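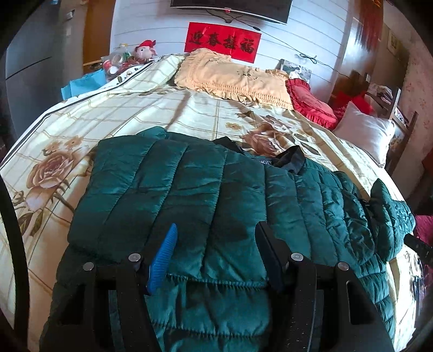

The Residence at Ikley

The Hetow Provident Society maintained a residence for retired ferry staff at Ikley, on the north side of the estuary. The house had been purchased in the same year as the second ferry, and the Society's rules required that both be kept in equal repair. When the ferries were withdrawn, the rule was not amended. The house was painted each spring, the boiler was inspected, and the dinner bell was rung at six o'clock, which had been the hour of the last crossing.

Residents were admitted by letter. Each letter set out the applicant's years of service, any medical needs, and the name of the vessel on which the applicant had last worked. In the autumn under discussion, the Society received a letter from a woman who gave her vessel as the Oprea.

The clerk consulted the register. The Society had operated the Warkari and, before her, a steam launch without a name. It had never operated the Oprea. The clerk wrote back to say so, in courteous terms, and enclosed a stamped envelope for the reply.

The reply came within the week. The applicant regretted the confusion. She had served as deckhand and later as purser, and she recalled that the fare for a bicycle had been raised in her third year, to the annoyance of the schoolteachers. She described the bench beside the engine housing, where passengers sat in winter, and the mark on the rail where a cattle gate had once swung loose. She asked whether the room facing the water was still let to the most recent arrival.

The clerk had worked for the Society for 12 years and knew the register well. The fare increase was in it. The cattle gate was in it also, under repairs to the Warkari. The question about the room was harder to account for, as the practice was not written down anywhere and had lapsed before the clerk's appointment.

The matter was referred to the superintendent of the residence, who asked that the applicant be invited to visit.
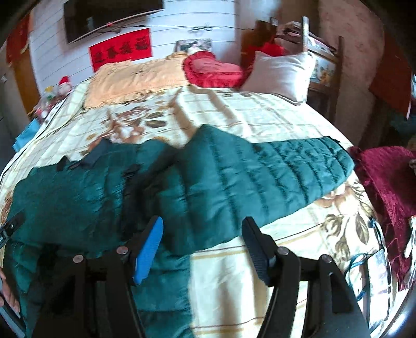
The Visit

She arrived in November by the afternoon bus, with one suitcase and a parcel of books. The superintendent met her at the gate and offered to show her the dining room first. She thanked the superintendent and said that she would prefer to begin with the landing stage.

The landing stage lay 200 yards below the house. The planks at the far end had been taken up for safety, and a chain had been placed across the remainder. The visitor stood at the chain for a considerable time. The tide was going out, and there was nothing on the water except a marker buoy.

"She was always late on the ebb," the visitor said. "You will have had complaints."

The superintendent replied that complaints were held at the office in Hetow and could be viewed on request. This was correct, and the superintendent regretted it at once.

At dinner the visitor was seated between two former engineers, both of whom had spent their working lives aboard the Warkari. The superintendent had expected some awkwardness. The elder engineer passed her the salt and asked how the Oprea had handled in a crosswind. Badly, she said. He nodded, and remarked that he had always heard as much.
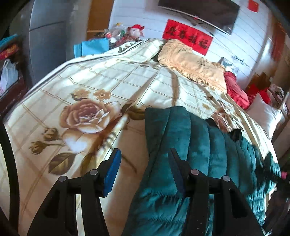
The superintendent waited until the plates had been cleared and then asked the engineer, in the corridor, what he had meant. He answered that there had been talk of a third boat. The crew had spoken of her on slow crossings – what she would carry, who would be given a berth on her, how she would be painted. No order had been placed. He could not say who had chosen the name.

The superintendent's report to the Society ran to 2 pages. It stated that the applicant was in good health, that her knowledge of the service was sound, and that the entry for her vessel could not be confirmed. It recommended admission. Under the heading for the vessel, the clerk at Hetow wrote "Oprea" in ink and, after some thought, left the tonnage blank.

She was given the room facing the water. At six o'clock the bell was rung, and the residents went in to dinner.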